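Planning for a Two-Arm Tabletop Station: Your Questions

Thinking of adding a pair of small arms to your classroom, shop or back office? These are the things people ask us most before they send in a request.

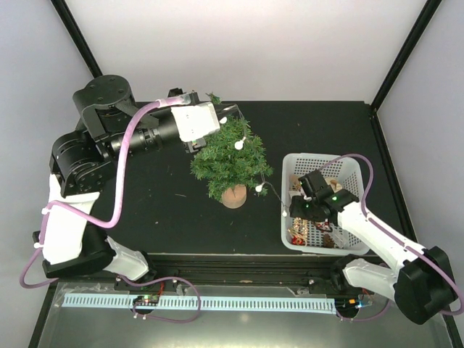 One arm at a small tree, the other at a basket of ornaments beside it.

How much should I set aside?
A Wurnora station with both arms, the table and the enclosure is $1875. Please leave yourself another $110 for spare cables and gripper fingers, which you will want sooner than you think! Shipping is quoted separately, and Güven Dağdelen in our office is happy to work that out with you before you commit to anything.

Can I start with one arm and add the second later?
You can, and plenty of folks do. Just order the full-length rail from the start (swapping it afterward means taking the whole table apart, and we've done it, and it's a long afternoon).

What about the objects the arms will handle?
Oh, do budget for these! People plan every last screw and then forget they need something to pick up. A little potted artificial tree, a string of ball lights and a mesh basket of holiday bits will keep two arms busy for a good long while. Shop for seasonal things early, as the nice small ones are gone by November.

Do I need the enclosure?
If your room has people walking through it, we'd say yes. Plain pale walls also make for a calmer background if you plan to record.

How long is the wait?
Kinsella orders currently ship in 16 days, Warell orders in 18. Ask us if you aren't sure which warehouse covers you.

Who do I talk to about a school purchase order?
Write to Ambros Berchtold and put "PO" in the subject line. He'll send the quote form and the tax paperwork together, so you only have to chase one signature.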